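Chapter 4
Soft Things and Hard Surfaces

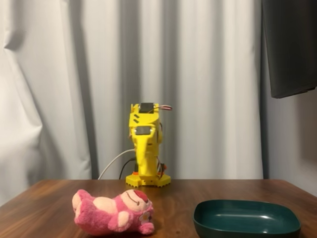 4.1 Where We Begin

If you have ever cleared off a table at the end of a long afternoon, you already know a good deal of what this chapter has to teach, and I hope you'll bring that knowledge along with you. A plush bear lying on a wooden tabletop is as ordinary a sight as a home can offer, and yet there are two very different materials meeting there – fuzzy pile on one side, flat wood on the other – and each asks for its own kind of care.

In Chapter 3 we followed the Ekora household through a January of sorting, and you may remember that their list of belongings ran to 211 entries before they had even reached the playroom. We'll pick up in that playroom now, with the stuffed animals, and take our time over them. A pink bear with a pale muzzle and paler paw pads shows handling in different places than a dark brown one would, and small trimmings such as a flower by the ear need gentler fingers than the body does.

4.2 What You Will Learn

By the end of the chapter you should be able to sort soft toys by surface and trim, choose a brush for each (the Ladon chart in the back of the book will help), and look after the table they land on.

Set aside 30 minutes for the first exercise, and please do it at a real table if you can manage it!

4.3 Words to Know

Pile: the raised fibers that make a plush surface feel fuzzy.
Nap: the direction in which those fibers like to lie.
Trim: anything added to the body of a toy, such as a bow, a button or a flower.

Turn to the Ene worksheet before reading on, and write down the first soft toy that comes to mind.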